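Omano cell, notebook, December

Picking up where Nazma left off. Arm had been drifting at the wrist over long runs, reach to the shelf getting worse through the afternoon. Table, shelf and basket left where they were so the old poses can be compared. Banana and apple again, same as before.

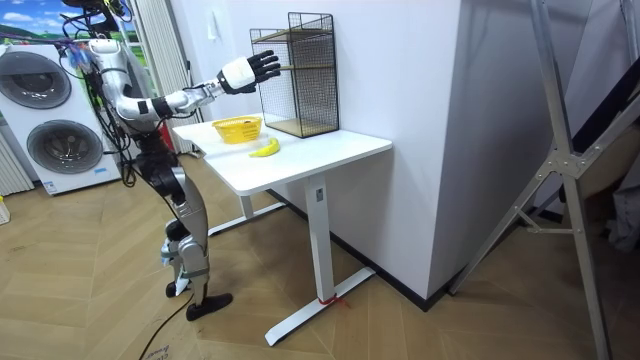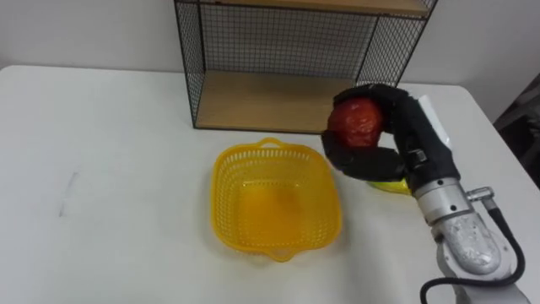
Cable and wrist checks

Went over the wrist connector first. Backed it out, cleaned the pins, reseated. Collar was only finger tight!! Nipped it up and put a paint dab across it so we can see if it creeps. Please dont wipe the dab off.

Loop on the wrist cable was too short with the elbow out straight, so gave it more slack and moved the tie down. Full sweep by hand with power off, nothing pulled. Full sweep under power at 20 percent, fine. Did not go faster.

Bundle at the shoulder still a mess. Wants re-lacing properly, not tonight. Check the floor cable before anyone walks the legs, it gets under the feet.

Homing

Re-homed twice. First go, joint 5 stopped short and threw the usual complaint, second go clean. Saved as Sulemana_58. Old file is still there, don't delete it until Nazma has looked.

Pick and hold runs

47 tries with the apple, table to lower shelf. Dropped 2, both early on, both when the thumb closed late. Put the thumb delay back to what it was before the Lovia update and no drops after that. Might be chance. Banana not scored, grip slides along it and I don't trust the numbers yet.

Upper shelf: approach only, open hand, no release. Stops a bit high, about 20 mm. Consistant though, so probably the table height and not the arm. Measure the table before touching any offsets.

Still to do

Order spare connector from Flulteo, the one with the longer collar
Re-lace shoulder bundle
Tape on table edge for basket position
Thumb delay, ask Nazma why it was changed
Look at the paint dab first thing, before powering up

Left at 18.40, arm parked, breaker off, key in the drawer.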